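Wevov Terry Cleaning Towel, 40 x 40 cm

Brekon Supply – Cleaning – Towels and Cloths

The Wevov is a mid-weight cotton terry towel for general wiping, drying and dusting. It has loops on both sides and a flat stitched hem on all four edges. We have carried it since July and it has replaced the older Sultier cloth in our range.

Colors: purple, white, charcoal
Size: 40 x 40 cm
Pack: 16 towels
Case: 213 towels is no longer offered – please order by the pack
Item number: WT-145

The towel suits kitchens, break rooms and front desks. Many buyers keep one color for each area, so a cloth used on floors does not end up on counters. Purple is the color we restock most often.

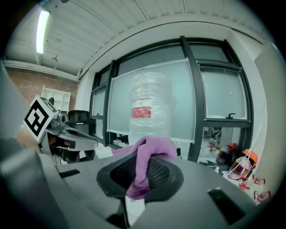
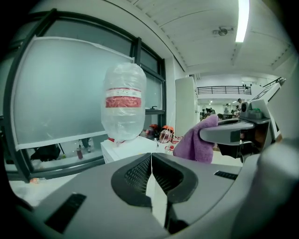
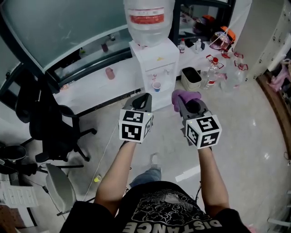

Color shown: purple.

Washing

Wash before first use. The purple and charcoal towels give off some dye in the first two washes and should be kept apart from white items. Machine wash warm with regular detergent. Do not use fabric softener, as it coats the loops and the towel stops soaking up water. Tumble dry on low or hang to dry. Bleach may be used on the white towel only.

Expect a little shrinkage after the first wash, mostly along one side. Loose loops can be trimmed with scissors. Do not pull them.

Ordering and delivery

Packs are one color only. Mixed packs are available through De Luca, our partner for restaurant and hotel accounts – ask for them by item number. Unopened packs can be returned for a refund. Opened packs can be exchanged if there is a fault in the stitching.

Also in this range: Wevov floor cloth, Wevov glass cloth, Sultier mop heads (while stock lasts).

Page updated April 15, 2026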